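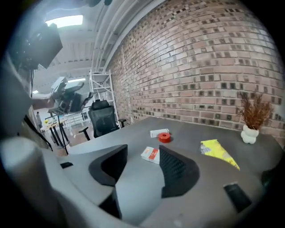 *Nélida Quiroga, Vikas Maurya and Bushra Talpur*

**3.2 Small items on shared tables**

We looked at what people leave behind on shared office tables and how they sort it at the end of the day. Figure 1 shows one table before clearing. Packaging and supplies lie close together: two white boxes, one with an orange stripe, a red roll of tape and a crumpled yellow snack bag. The vase of dried stems in the corner was coded as decor and left out of the sort.

Participants agreed on tape in nearly every case. Boxes split them, as a closed box gives few clues about its contents. Of the 200 items coded in February, boxes caused the most disputes between coders.

**Figure 1.** Table with supplies, packaging and decor, Torach office.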